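Gotport, 18th June

New zip pouches from Nindar go on sale in July

Okay, I'm excited about this one! I run Nindar, a small bag workshop in Gotport, and for the last two years I've been making totes and not much else. People kept asking me what to put inside the tote so their keys don't sink to the bottom. Fair question. I have the same problem (worse, probably, because I also carry tape measures).

So we made a pouch. It's called the Ceriro, it zips along the top, and it's soft enough to squash into whatever corner of your bag is still free. We're making 700 of them in the first run and they'll be $19 each.

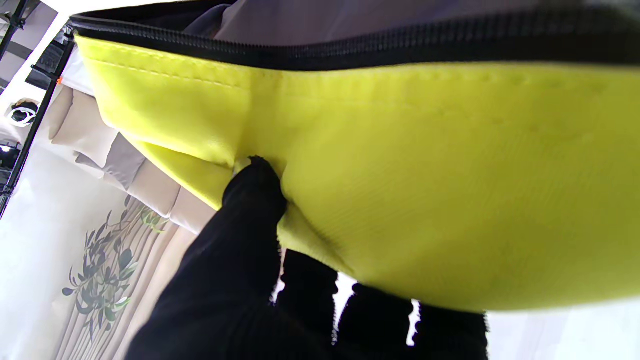 I went back and forth on color for ages. My first idea was navy, very sensible, and then I lost the navy sample in my own backpack for a week. After that I wanted something loud. The yellow-green with a black zipper won by a mile when I passed the samples around the shop, and the gray lining stayed because I had fallen in love with it by then. You can spot this thing at the bottom of a dark bag, I promise.

What goes in it is up to you. Mine has chargers, lip balm, a pen and far too many receipts. One of our testers uses hers for crayons, another packs socks in his, and I've been told it holds a surprising amount of trail mix, which I would rather not think about too hard!

The Ceriro will be in our workshop store from July, and the Van Wijk gift shop down by the harbor is taking a batch too. We'll have 8 colors by the end of the year if I can make up my mind about the greens. Orders of more than one ship together.

Press folks: if you'd like a pouch to try out, write to the workshop and tell me what you plan to stuff in it. Samples go out before the end of the month.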